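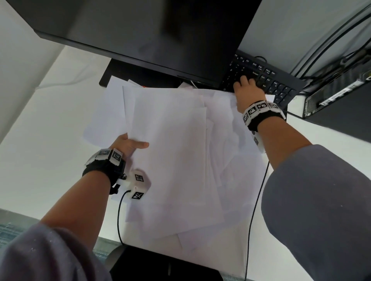

Paper piles and how to kill them (long, sorry)
Home Office & Desk Setups > Tidying and Storage
Started by stapler_moth, Aug 5, 2022

stapler_moth wrote:
I have let the paper on my desk get to the point where I type around it. I do the accounts and the newsletter for a choir in Kilstead, and I print everything (I know, I know), and every single draft goes on the same spot under the monitor until it spreads. You know the stage where there are sheets pointing in every direction, a few of them crumpled, and you've got one hand on the keyboard and the other one holding up the edge of the heap to see what's under it? That stage. I can't find anything in there. I also can't throw it out, because somewhere in it are receipts from last November that I still need.

So what do you all do first? Sort it where it lies, or square it all up into one block and start from the top? My instinct is to get it neat before I read any of it, but my sister thinks that's just fussing with paper and calling it work. I would love to prove her wrong.

For the record, the desk is white and pretty shallow. When the pile is out there's room for the keyboard and a mug and that's it.

tabbed_divider wrote:
Your sister is right! Squaring it up is the fun part and gets you nowhere. I did that for years. I had the most beautiful rectangular pile in Flirkville and still couldn't find my car title.

Sort first. Clear the floor, put down a sheet for each category, and deal the paper out like cards. Don't read anything past the first two lines. If you start reading you're done for the night.

quillwort88 wrote:
Have to disagree with tabbed_divider. You can't deal from a heap like that. Half the sheets are sideways, some are upside down, and you end up pulling one out and dragging three more with it. Then they're on the floor, and not in a category either.

What I do with a bad stack is pick the whole thing up, hold it loosely at the two bottom corners, let it bow a little, and then drop the bottom edge on the desk a few times. LOOSELY is the key word. If you squeeze it the sheets can't slide and you just bang your desk. Then turn it a quarter turn and do the other side. 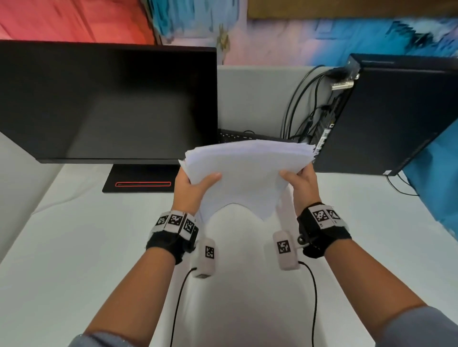 Also do it over the desk and keep it low, an inch or two up is plenty. I used to stand and do it at chest height and I've watched a whole phone bill go behind the radiator. If the stack is too fat to hold with your thumbs on top and fingers underneath, it's too fat, so split it.

One more thing, move the keyboard out of the way first. Paper edges will press keys. I once sent an email that was just the letter p, to my dentist.

stapler_moth wrote:
The letter p!! OK I'm going to try it tonight. How fat is too fat though? I think mine might be over 100 sheets. It might be a lot over.

quillwort88 wrote:
Anything I can't get my thumb around. I don't have huge hands. With regular printer paper I'd stay well under 100, and if some of it is creased go smaller still, because creased sheets catch on each other and poke out the top no matter how much you tap.

graph_paper_gus wrote:
Long time print shop person chiming in. Quillwort has the right idea but is skipping the part that does the work, which is getting air in. Fan it, bend it, let go of one side, bend it back. Paper that's been sitting under other paper sticks together. Once there's air in it, it'll practically fall square by itself.

And please pull the crumpled ones before you start. Flatten them separately under something heavy. We kept an old Brzozowska binder full of dead catalogs just for that, weighed as much as a dog.

tabbed_divider wrote:
I feel like we're teaching a person with a messy desk to be a card dealer. She wants her RECEIPTS. Tapping doesn't find receipts.

graph_paper_gus wrote:
No, but you can flip through a square stack with your thumb, and you can't do that with a haystack. Receipts are small. They'll be the thing that falls out when you fan it. I'd bet money on that.

stapler_moth wrote:
Update! I split the thing in two, left hand and right hand, and it went way better than I expected once I stopped trying to do it all in one go. I tilted both halves in toward each other and tried to kind of shuffle the inside edges together, which was a bad idea, don't do that, the corners went everywhere.
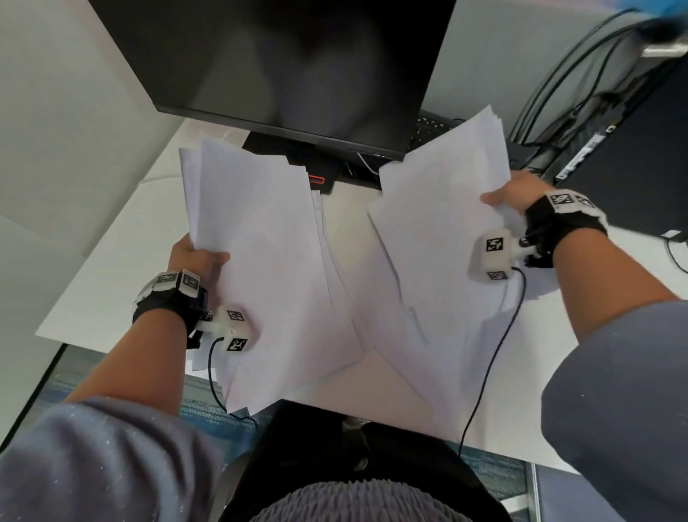

After that I put one half down and worked on the other by itself. Gus, you win your bet - two receipts dropped out on the second fan, and so did a birthday card I never mailed. Still missing the one for the hall rental, for $204, and that's the one I get asked about every month.

First half came out as follows: 18 sheets to keep, a fat bunch for the recycling, and a few I'm scared of. Second half is tomorrow.

tabbed_divider wrote:
OK, 18 to keep is impressive and I'll shut up a little. But where are those 18 going to live? If the answer is "on the desk" then see you back here in November.

stapler_moth wrote:
...on the desk. In a tray! I was looking at the Joruleo stacking ones. Are they any good or should I just use a shoebox?

quillwort88 wrote:
Shoebox is too narrow for letter size unless you fold, and then you've got folded paper, ugh. Boot box works. I don't know the Joruleo ones, but measure under your monitor before you buy any tray. Mine was a hair too tall and now it lives on top of the fridge with the takeout menus.

graph_paper_gus wrote:
Get one tray, not a tower. Every tray you own will fill up. I had five and I swear there were 2,000 sheets in there when I finally moved house, most of them blank on both sides.

And check behind the desk for the hall receipt.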